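Care of Marble and Other Soft Stone Tops
Puster Home Notes, sheet 3583
Revised 6/17/18

Marble is mostly calcium carbonate. Acids dissolve it, and the dull spot left behind is called an etch. A stain is a different fault: a colored liquid has soaked into the pores. The two need different treatment, so identify the mark before you start.

Telling them apart
Look across the surface at a low angle with a lamp on the far side. An etch looks flat and slightly rough where the polish is gone. A stain keeps its shine but is darker than the stone next to it. Red wine and lemon juice can leave both in the same place.

Daily cleaning
Wipe with a damp cotton cloth. For grease, add a few drops of plain dish soap to a quart of warm water, wipe, rinse with clean water and dry. Do not use vinegar, bathroom descaler or scouring powder. Glass cleaner is safe only if the label lists no acid or ammonia.

Water test for sealer
Put a teaspoon of water on the stone and leave it for 9 minutes. Blot it. If the spot has darkened, the sealer has worn out. Test in 3 places, including the one that gets the most use. Dark stone hides the change, so check under a strong lamp.

Applying sealer
Clean the top and let it dry overnight. Spread a thin coat of penetrating sealer with a lint-free pad, wait the time given on the can, then wipe off all of the excess. Sealer that dries on the surface leaves a haze and has to be rubbed off with more of the same product. Sealer slows stains. It gives no protection against etching.

Drawing out an oil stain
Mix baking soda and water to the thickness of peanut butter. Cover the stain a quarter inch deep, tape plastic wrap over it and leave it for a day. Remove the wrap, let the paste dry fully and lift it with a plastic scraper. Old stains may need several rounds. 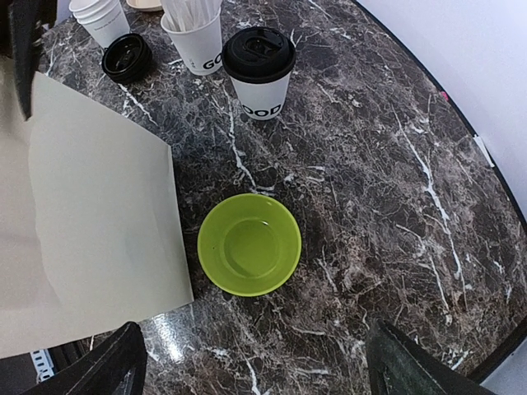
Veined dark marble top with a green bowl and a lidded paper cup.

Light etches
Use marble polishing powder and a damp felt pad. Start at 1000 grit if the spot feels rough, then go to the powder. Work past the edge of the mark so the shine blends. Deep etches on a large top are a job for a stone shop.

Rings and scratches
Put felt dots under anything heavy that stays in one place. Unglazed pottery feet scratch marble, so sand them smooth or use a mat.

See also: Kostov table bases, tightening and leveling.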